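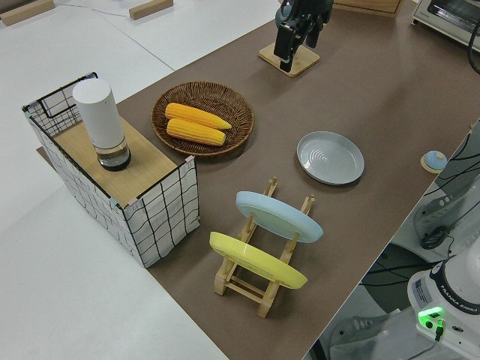 Welcome to the second part of your Grusura countertop water filter guide, where we get the unit out of its carton, settled into a good spot, and ready for its first pitcher of water. If you have already read the safety pages, you can start right in, and if you skipped them (plenty of us do!), please go back for a minute and read at least the part on water temperature. The filter likes a flat, steady surface near the sink, with a little room on every side so you can lift the lid without bumping into things. Kitchens fill up quickly, so before you begin, move aside whatever lives on that stretch of counter, whether it's a dish rack with a couple of plates in it, a wicker tray of corn, or a storage box with a board on top. You can put it all back later once you know how much space the filter really takes.

2.1 Choosing the spot

1. Pick a place out of direct sunlight. Sun on the upper tank encourages algae, and it warms the water too, and most people like it cool.

2. Leave at least 6 inches between the filter and any stove, toaster oven, or coffee maker.

3. Check that the spigot can hang over the front edge of the counter, or that there is room under it for your usual glass. If your glasses are tall, you may want the Tumance riser stand (sold separately), which lifts the whole unit by 7 inches.

Note: A full filter is a good deal heavier than an empty one. Try to choose a spot where you won't need to slide it around, and never carry it by the spigot.

2.2 Washing the parts

1. Take out the upper tank, the lower tank, and the lid. Leave the cartridge sealed in its bag for now.

2. Wash all three parts by hand in warm water with a drop of mild dish soap, and rinse until you can't smell the soap anymore.

3. Let them air dry, or wipe them with a clean towel that doesn't shed lint.

Caution: Do not put any part of the filter in the dishwasher. The heat can warp the rim of the upper tank, and once that happens the lid will never sit quite right again.

2.3 Fitting the spigot

1. Slide one rubber washer onto the threaded end of the spigot and push it through the hole from the outside.

2. Reach inside the lower tank, add the second washer, and thread on the nut.

3. Tighten by hand until snug, with the spigot pointing straight down. Florencio Montoya on our support desk answers more questions about this step than any other, and his advice is nearly always to loosen the nut, straighten the washer, and try once more before reaching for a wrench.

2.4 Priming the cartridge

1. Open the bag and soak the cartridge in cold water for 19 minutes. It may float at first, so turn it over once or twice.

2. Press it into the seat at the bottom of the upper tank until you feel it click.

3. Set the upper tank on the lower one, fill it with cold tap water, and let it drain all the way through. Throw this water out, or give it to your houseplants, and then repeat once more.

Note: A little gray dust in the first batch is carbon from the cartridge and is harmless. If you still see it after the second batch, rinse the cartridge under the tap and prime it again.

Replacement cartridges are listed in Section 7 under part number 972.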